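Shelf ratings should be printed on the shelf

I have been buying and returning small tabletop shelving for longer than I care to admit, and my complaint is narrow. The number on the box is a load rating, and a load rating by itself says very little about whether the shelf will serve. 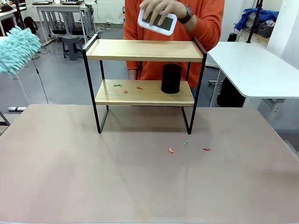
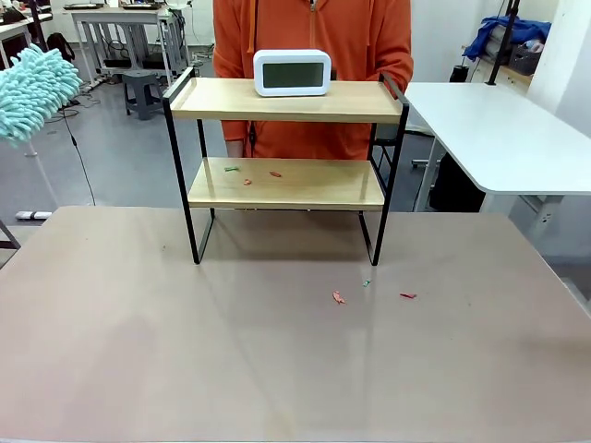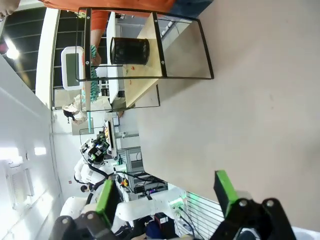 Take the two-tier type, with a thin metal frame and two boards. A typical listing gives a width, a depth, a finish and a maximum load. It does not say whether the load is per board or for the whole unit. It does not say whether the load was spread evenly or placed at the center of the span. For a simple board supported at its ends, the same weight placed at midspan produces twice the bending moment of that weight spread along the full length, and 1.6 times the deflection. A buyer who reads "6 kg" has no means of knowing which case was meant, and the two cases describe different products.

Mark Anthony Cabrera, who wrote purchasing specifications for years before he retired, once argued to me that this is a distinction for engineers and that ordinary buyers are protected by the margin. I disagree on the facts. Margin protects against breakage. Light shelving seldom breaks. It sags, and sag is a stiffness problem on which a breaking load has almost no bearing. A board can carry several times its rating without failing and still look tired under a row of paperbacks after one summer.

Time is the second omission. Wood and wood-based boards creep, meaning that they continue to deflect under a constant load. A test that lasts a few minutes reports the first part of the deflection and none of the rest. I loaded one board from a Vosport unit in June and left it in a spare room. After 11 weeks the sag at midspan had gone from 2 mm to a figure I could see from the doorway. The load was within the rating for the entire period. I wrote to the seller and was told, politely, that the product had performed as described. It had. The description was the trouble.

The third omission is racking, the sideways lean of a frame that has no diagonal brace and no back panel. In a small shelf all the resistance to racking comes from the joints. If the joints are screws in thin tube, the resistance depends on how tightly the screws are done up, and this changes over months of ordinary use. The instruction sheet usually says to tighten firmly by hand. "Firmly" is not a unit. A sheet that gave a torque, or even a fraction of a turn past contact, would cost the manufacturer one line of print.

Gervasio Fuentealba has made the opposite case to me more than once, and it deserves a fair statement. He holds that fuller ratings would be ignored by most buyers and would favor large makers with test equipment over small ones with none. The first half is probably correct. Most people ignore the wattage printed on a lamp holder as well, and I have not heard it proposed that we remove it. The second half I doubt. A static deflection test on a board needs two supports, a known weight and a ruler. A small workshop can do it in an afternoon. Leaving the weight in place for 400 hours needs a corner of the room.

What I would ask for fits on a label:

- load per board, stated as distributed or central
- deflection at that load, in millimeters, with the duration of the test
- whether the rating assumes the unit is fixed to a wall
- tightening instructions with a number in them

The label belongs on the underside of the lower board. Cartons are thrown away on the first day, and listings change or vanish. Secondhand buyers, who are numerous in this class of goods, get neither. A rating that does not travel with the object is of use only to its first owner, and only for as long as that owner remembers it.

There is a question of whether this should be required or left to the trade. I lean toward leaving it to the trade for a few years, provided that retailers publish the basis of any load figure they quote. If a retailer cannot state the basis, the figure should come off the listing. An absent number at least prompts the buyer to ask.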